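Let the Students Do the Boring Part

Our robotics club at Rullmont spent most of February arguing over whether to enter the regional contest again. I coach the club, and I was on the losing side of the vote. I have since changed my mind.

The contest is fine. The students build a machine, drive it around a field for 4 minutes, and go home with a ribbon or without one. The trouble is that two or three kids do the driving and the rest carry batteries. We spent 3,370 dollars on it last year, and most of the club never touched a controller.

The project they picked instead is called Naneva. The students record themselves doing kitchen chores with a hand-held gripper, then use the recordings to train a small arm. The goal was 200 recordings per chore. Parents asked me what a teenager learns from moving chopsticks over and over, and I didn't have a good answer at the time.

I have one now. By the first 100 recordings, the students were finding their own mistakes. Kalkidan Woldemariam, a junior, noticed that her group always approached the table from the same side, and she made them redo a whole evening of work. A contest judge would never have caught that. She caught it by sitting down and watching the recordings one after another, which took her until 9 p.m.

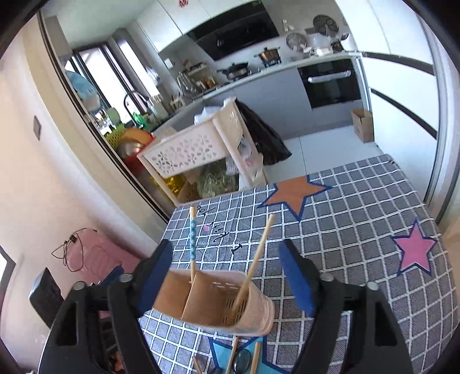 Home kitchens also beat the practice field as a place to learn. A contest field is the same in every gym. Kitchens have patterned tablecloths, daylight from a window, and somebody's groceries on a rack. A student who has to plan for all of that asks better questions than one who has memorized a rule book.

I don't want the school to drop contests for good. Muto and Gidey, the two teams we used to meet every year, are still entering, and our seniors miss them. But the budget should go first to work that every member can do with their own hands. If there is money left over after that, buy the batteries.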